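Ganow refurb site sets aside budget for second robot bench

10 Oct 2019
Print this story | E-mail this story

Computer refurbisher Cotar is to spend 225,000 pounds on a second robot bench at its Ganow works, after managers signed off next year's equipment plan this week.

The bench will handle the stripping and rebuilding of old office desktops, mostly business machines that come back in bulk at the end of a lease. An order has gone to Katari, the integrator that put in the first bench. Delivery expected in August.

Cotar had looked at two other routes. One was to lease, at a monthly rate the firm would not disclose. The other was to buy a used arm at auction and fit it out in house, which came in cheapest on paper but left nothing in the pot for grippers, spares or training. Both dropped.

The sum covers the arm, a bench, two gripper sets, wrist camera, guarding and the first year of support. It does not cover building work. A new power feed and a strip of flooring will come out of the site's repair budget, and that figure has not been settled.

Processor work is the part of the job managers most want to speed up. Desktops reach the bench with the side off, and the power supply, drive cage and cabling all sit close in around the board, which leaves little room for a gripper to come in from above. 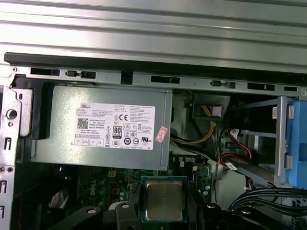 What happens to the existing bench when the new one arrives?

It stays where it is and moves over to memory and drives, with the new bench taking on processors and boards.

Staff on the site were told of the plan before it went out. Cotar says no posts will go, and that four people will be trained to set up and run both benches. Training starts before delivery, on the existing arm, and will be paid for out of a seperate budget line. The union side has asked for that in writing and is waiting on a reply.

The firm put 948 desktops through the first bench during its trial. Of those, 285 had to be finished by hand, most often when a cable was in the way or a retention lever would not lift cleanly. The trial report, seen by this site, says a better gripper would deal with a good share of these, and asks for thinner fingers and softer pads. Katari has quoted for both. The pads are a wearing part and will need changing often, so a year's stock has been written into the order.

Money was the sticking point. An earlier version of the plan had the arm and nothing else, with the extras to be found later in the year. Finance sent it back. The version now agreed is dearer up front but has a fixed price for support, and a clause lets Cotar hold back part of the final payment until the bench has run for 40 working days without a call-out.

There is also a limit on which machines it will be asked to do. Towers and standard desktops only at first. Small form factor cases are out until the new fingers have been tried, and laptops are not in the plan at all. Anything with bent socket pins or signs of a leak goes straight to the hand repair line as now.

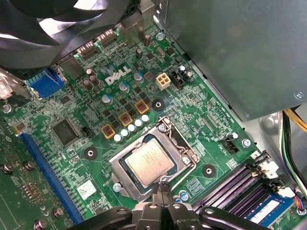
Gripper at the processor socket of a Dell desktop board.

Maurya, the recycling group that supplies much of the stock, is not putting money in but has agreed to sort its loads by model before they leave the depot. That matters for the sums. Changing over from one case type to another is slow work on the first bench, and the trial report puts mixed pallets down as the biggest single cause of lost time, ahead of faults.

Katari is due on site to measure up next month. The layout drawings then have to be agreed before the floor is touched, and the guarding has to be checked by the insurer, who wants a wider walkway behind the bench than the one shown in the first sketch. If that is enforced a row of racking will have to move. Managers say they can live with it.

A third bench was in the draft plan but has been taken out. It will be looked at again once there are six months of figures from the second, with nothing pencilled in for it so far. Spares for the first bench have been kept in, along with a replacement camera cable and a new controller battery.

Cotar said the order was a "sensible step" and that it would of liked to go sooner, but the price of the support contract took longer to agree than the arm itself. Katari confirmed the order and said it did not comment on individual contracts. Maurya had not responded by the time this was put up.

The site will be open to trade customers once the bench is in and running. Dates to follow.

Print this story | E-mail this story

Get the week's trade news by e-mail. Sign up to our newsletter. You can unsubscribe at any time.

We use cookies to make this site work better. By carrying on you agree to our use of cookies. Accept | Find out more

Contact us | Copyright 2019, all rights reserved | Back to top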